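Reading Room Reopens at the Kinnunen Library

The Local Studies Reading Room on the second floor of the Kinnunen Library will reopen to the public on Friday at 9:30 a.m. The room closed in the spring so that the heating pipes beneath the floor could be replaced, and the Library took the opportunity to renew the lighting, shelving and tables while the collections were out of the way. Readers who used the temporary desk on the ground floor are thanked for their patience.

The reopened room has 35 reader places. Twelve are reserved for people consulting maps, plans and bound newspapers, which need more surface than an ordinary desk can provide. The remaining places may be used by any member of the public during opening hours, and there is no need to book unless original material is required. A quiet policy applies throughout the room. Telephone calls should be taken on the landing.

Hashini Siriwardena, Head of Local Studies, has overseen the return of the collections from the Jostora store. The first deliveries consisted of parish histories, street directories and school registers, followed by the photographic prints. Of the 4,000 prints held by the department, 2,000 have now been placed in new archival sleeves and given a location number that matches the online catalog. Work on the rest will continue through the winter. Prints still awaiting sleeves can be requested, although staff may ask readers to view them at the supervised table beside the issue desk.

"We were asked many times whether the older card index would survive the move," Ms. Siriwardena writes in her report to the Library Board. "It has, and it is back against the north wall in its original order. A good deal of what is written on those cards has never been entered in the catalog, and we would encourage family historians in particular to go on using them."

The choice of tables was the subject of some correspondence during the consultation. A number of readers asked that the old oak desks be kept. Four of them have been repaired and now stand in the periodicals bay, where they remain in daily use. For the main part of the room the Board approved white tops, following advice from the conservation service at Mullemora that faded ink and pencil notes are easier to read beside a pale surface under the new lamps. The tops may be wiped clean between readers, and staff will do so each time a volume with a deteriorating leather binding has been on the table.

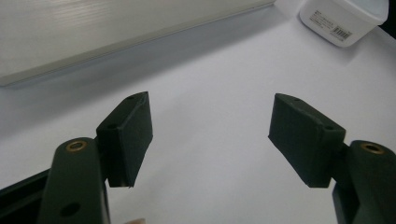

White tabletop, Local Studies Reading Room

Each table is fitted with a lamp that can be dimmed. Readers are asked to leave the lamps in position and to speak to a member of staff if more light is needed. Power outlets are set into the floor between the rows, and the covers should be closed again after use. Wireless access is free, and the current password is shown at the desk.

Arrangements for ordering original documents have changed. Requests received before 11 a.m. will be filled the same afternoon, provided the item is held in the building. Items kept at Jostora need two working days – or three if they are larger than a standard box. The printed request slips have been withdrawn and replaced by a single form, available at the desk or through the Library website. Up to six items may be ordered at one time. Anyone unable to use the online form may telephone, and a member of staff will complete it on the reader's behalf.

Only pencils may be used in the reading room. Bags and coats should be placed in the lockers outside, which take a coin that is returned when the key is brought back. Water bottles, food and umbrellas must also be left in the lockers. Readers may photograph most material for private study without charge, once they have signed a copyright declaration. Flash is not permitted. Certain deposited collections carry restrictions placed on them by their owners, and these are noted in the catalog entry.

Several improvements have been made for readers with limited mobility. The elevator now stops level with the new floor, the threshold at the main door has been removed, and two tables can be raised or lowered by a handle at the side. A large-screen magnifier, formerly kept in the lending library, has been moved to the east window. Staff can also set aside a place near the door on request.

Box 88 of the Zondico papers, which was listed as missing in last year's report, was located during the move. It had been shelved among the building plans and contains wage books and correspondence from the former Zondico works on the canal. The wage books are in sound condition. The letters have been affected by an old leak and will not be issued until they have been cleaned. The Library is grateful to Veikko Heinonen, formerly of the works drawing office, who spent several mornings identifying the departments and staff named in the volumes. His notes have been typed and filed with the box.

An introductory session for new readers will be held at 2 p.m. on the opening day and will be repeated monthly. It lasts an hour and covers the catalog, the card index, the census returns and the newspapers on microfilm. Places are limited to ten and should be reserved at the desk. School groups are asked to contact the department separately, as visits must be arranged outside the busiest hours.

The reading room will be open Tuesday to Saturday, 9:30 a.m. to 5 p.m., with the last issue of documents at 4:15 p.m. Loans, returns and the children's library are not affected by these changes. Copies of the revised reading room rules may be collected from any service desk.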